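Como preparar e validar uma cena simulada para a câmera de punho

Este guia descreve o procedimento usado no projeto Wakska para aceitar uma cena simulada antes de gravar episódios com a câmera montada no punho do robô. Serve para quem monta cenas novas e para quem revisa as cenas dos outros. Parte do princípio de que o simulador já está instalado e de que o modelo do braço carrega sem erros.

As regras valem para todas as cenas do catálogo Parkia. As cenas antigas, herdadas do catálogo Postville, seguem outro documento e não precisam ser refeitas.

1. Antes de abrir a cena

Crie uma cópia da cena e trabalhe só na cópia. O arquivo original fica como referência até a revisão terminar.

Confira o nome. Usamos letras minúsculas, sem acentos e sem espaços, com o número da revisão no final. Uma cena sem número de revisão volta para o autor sem ser lida.

Anote a semente aleatória no registro. Com a mesma semente, a mesma cena e a mesma versão do simulador, a posição inicial dos objetos tem de ser idêntica. Se não for, pare e procure a causa. Quase sempre é um objeto criado fora da lista principal, que não passa pelo gerador de números aleatórios.

2. Posição inicial da garra

Toda gravação começa com a garra aberta e sem nada entre os dedos. Verifique as duas coisas no estado das juntas e também na imagem do punho. O valor numérico pode estar certo e o modelo visual estar deslocado; já aconteceu com uma malha exportada na escala errada.

As pontas dos dois dedos devem aparecer na imagem. O corpo da garra pode ocupar a parte de baixo, isso é normal nessa montagem. Se só um dedo aparecer, a câmera foi presa à junta errada.

Não corrija o enquadramento girando a cena. A câmera acompanha o punho, e é esperado que mesas e paredes apareçam inclinadas. Quem vem de câmera fixa costuma estranhar e tentar nivelar o horizonte. Deixe como está.

3. Texturas e cores

As texturas de piso, parede e mesa são sorteadas. A variação é desejada, mas tem limites:

- Os dedos precisam se distinguir do fundo na maior parte da trajetória. Um dedo cinza contra um plano cinza é aceitável em parte do percurso e deve ser anotado no registro.
- Padrões repetidos, como tijolo ou grade, são permitidos. Confira se a escala não muda de um episódio para outro sem registro.
- Superfícies lisas e sem textura são permitidas. Não acrescente ruído só para preencher.
- Linhas luminosas em paredes são permitidas desde que não apaguem o contorno dos objetos da tarefa.

Não troque uma textura porque ela é feia. Francine Caron, que mantém o catálogo, recebe esse pedido com frequência e a resposta é sempre a mesma: a textura sai se atrapalhar a tarefa, e o pedido precisa trazer o número do episódio.

4. Conferência das imagens do punho

Abra as imagens gravadas e compare com a lista de objetos da cena. Faça isso antes de olhar os gráficos de força ou de trajetória.
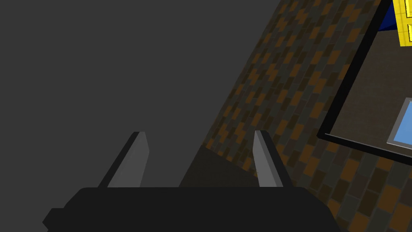
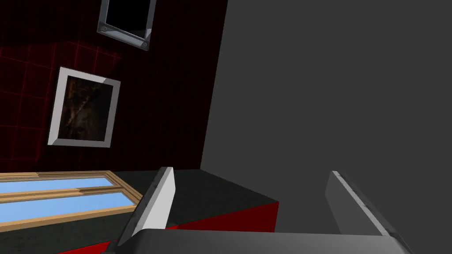
Imagens do punho em cena simulada. Nas duas, a garra está aberta.

Para cada imagem conferida, responda no registro:

- A garra está no estado que o arquivo de juntas informa?
- Os objetos que aparecem estão na lista da cena?
- Algum objeto atravessa a superfície em que está apoiado?
- Há objeto cortado pela borda? Se houver, ele faz parte da tarefa ou é só decoração?

Um objeto cortado não reprova a cena. A bandeja da primeira imagem, por exemplo, sai pelo alto e pela direita. O que reprova é o objeto da tarefa nunca aparecer inteiro em nenhum momento do episódio. Para saber isso é preciso percorrer o episódio todo, uma imagem isolada não basta.

Objetos de decoração, como quadros na parede, também entram na lista. Na segunda imagem há um quadro de moldura clara e, mais acima, um retângulo preto de moldura metálica. Se não dá para saber pela imagem se um item é espelho, tela ou janela, use o nome que está na lista e não invente outro.

5. Colisão e contato

Ative a visualização das malhas de colisão e percorra o episódio uma vez. A malha de colisão dos dedos deve acompanhar a malha visual. Em bandejas, verifique a borda: uma malha convexa simples fecha o interior, e os objetos ficam apoiados no ar.

Rode a cena parada por 1000 passos. Nenhum objeto deve se mover sozinho depois da acomodação inicial. Se algum tremer, reveja primeiro a massa e só depois o atrito. Mexer nos dois ao mesmo tempo torna o erro difícil de rastrear.

6. Registro e aprovação

O autor da cena não aprova a própria cena. A revisão é feita por outra pessoa, com a mesma semente, em outra máquina.

O registro deve conter o nome da cena, a semente, a versão do simulador, o resultado de cada item deste guia e as imagens conferidas. Guarde também as reprovações. Na revisão de outubro a cena 732 foi reprovada pelo mesmo defeito da 970, e o registro da primeira poupou a busca na segunda.

Mudanças pequenas - uma cor, a posição de um quadro - pedem nova revisão dos itens 3 e 4. Mudanças na garra, na câmera ou nas malhas de colisão pedem a revisão completa.

Dúvidas sobre o item 5 vão para Boonmee Thammasiri. Envie o arquivo da cena junto, não só a imagem.

Contato: equipe Wakska, sala 17 | © Lindgren | Voltar ao topo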